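Die Fähre nach Drarberg

Um kurz nach vier Uhr morgens legte Santeri Kiiskinen den Schlüssel auf den Küchentisch und schrieb auf die Rückseite einer Stromrechnung, dass er nicht vor April zurück sei. Er las den Satz noch einmal und strich das Wort »zurück« durch. Dann fiel ihm kein anderes ein, und er ließ es so liegen.

Pirjo Lindqvist wartete unten im Wagen. Sie hatte den Motor laufen lassen und die Heizung auf die Füße gestellt.

»Hast du das Geld?«, fragte sie.

»2.000«, sagte er. »Mehr hat Gromov nicht gegeben.«

»Für ein ganzes Boot.«

»Für ein Boot ohne Motor.«

Sie fuhren die Uferstraße entlang. Der Asphalt war an den Rändern aufgebrochen, und Pirjo hielt sich in der Mitte. Das Boot hatte seinem Vater gehört und davor einem Mann namens Pruitt, Reginald Pruitt, der als Engländer in den Ort gekommen und als Schuldner wieder gegangen war. Der Vater hatte es immer nur »das Pruittsche« genannt. Einen Namen hatte es nie bekommen. Gromov wollte es Trornar taufen, nach der Insel, auf der er seine Hütte hatte. Santeri hatte nichts dagegen gesagt.

An der Tankstelle von Ikonen hielten sie. Pirjo ging hinein und kam mit 2 Kaffee und einer Tüte Zimtgebäck wieder. Ikonen selbst stand hinter der Scheibe und hob die Hand. Er hatte Santeris Vater im Herbst mit zu Grabe getragen, vorne links, und sich danach nicht mehr gemeldet.

»Er fragt, ob du verkaufst«, sagte Pirjo.

»Das Haus?«

»Was denn sonst.«

Santeri trank den Kaffee zu schnell und verbrannte sich die Zunge. Das Haus stand auf der Nordseite, zwei Zimmer und ein Anbau, in dem es im Winter durch die Dielen zog. Er hatte dort das Sprechen gelernt und später das Schweigen seines Vaters. Verkaufen ließ sich so etwas schon. Es musste nur jemand die Papiere finden.

»Sag ihm, ich überlege«, sagte er.

»Sag es ihm selbst. Du kannst schreiben.«

In Drarberg wartete die Arbeit. Thắng Doãn hatte ihm die Stelle besorgt, im Lager einer Firma für Schiffszubehör, und ihm auch gleich das Zimmer über der Wäscherei vermittelt. Kacper Czarnecka wohne nebenan, hatte Thắng geschrieben, der schnarche, sei aber sonst ein anständiger Mensch. Unter dem Brief stand noch eine Liste mit Dingen, die Santeri mitbringen sollte: feste Schuhe, ein Topf, Bettwäsche. 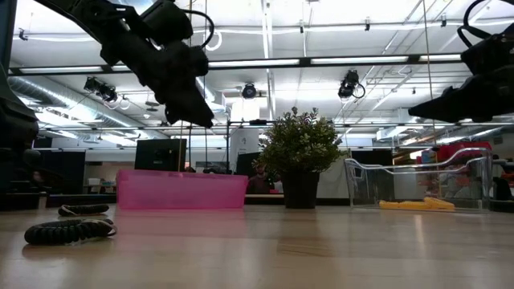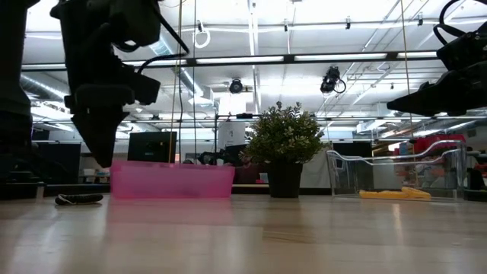

Am Anleger brannte nur eine Lampe. Die Fähre lag schon da, die Klappe unten, und ein Mann in einer gelben Jacke winkte einen Lieferwagen an Bord. Pirjo stellte den Motor ab.

»Den Topf hast du vergessen«, sagte sie.

Er sah auf die Rückbank. Da lagen die Tasche und die Schuhe, die er mit den Schnürsenkeln zusammengebunden hatte.

»Ich kaufe einen.«

»Von den 2.000.«

»Von den 2.000.«

Sie stieg mit aus und trug die Schuhe bis zur Klappe. Der Wind kam vom Wasser – er roch nach Diesel und nach Tang. Santeri wollte ihr sagen, dass sie die Bienenkästen hinter dem Haus haben könne und dass die Pumpe im Frühjahr zweimal anlaufe, bevor sie zog. Stattdessen fragte er, ob sie gut nach Hause komme.

»Es ist eine einzige Straße«, sagte Pirjo.

Der Mann in der gelben Jacke rief etwas. Santeri nahm ihr die Schuhe ab und ging hinauf. Als er sich auf dem Oberdeck an die Reling stellte, saß sie schon wieder im Wagen, und das Licht innen war an. Sie aß das letzte Stück Zimtgebäck und suchte im Handschuhfach nach etwas, womit sie sich die Finger abwischen konnte.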